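Kivent Farm supper club, minutes, 6/28/21

I took notes again, so blame me for the spelling! We had 7 at the table and started with the trout order. Clondon wants 40 fillets set aside for us each week in July, and I said yes before they could change their minds.

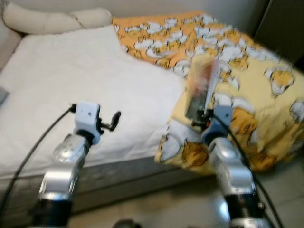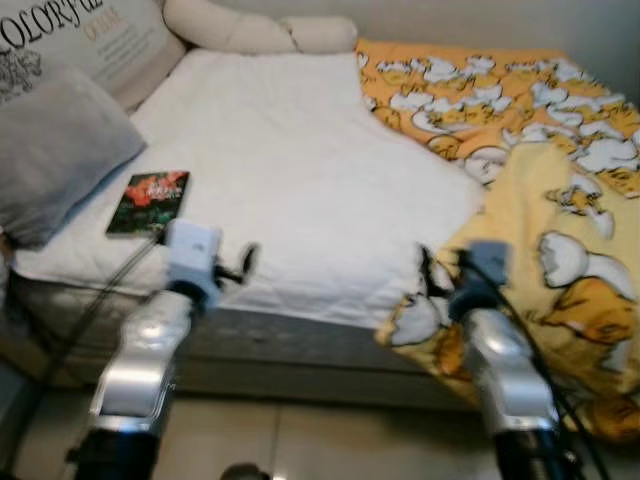
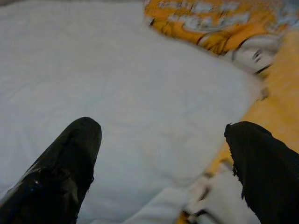

Then we got onto the smoked trout (my favorite part, we ate plenty of it). Wostent can deliver 3 times a month, Zwahlen 4, and we voted for Zwahlen. I'll call them about the ice packs. Menu cards got pushed to next meeting.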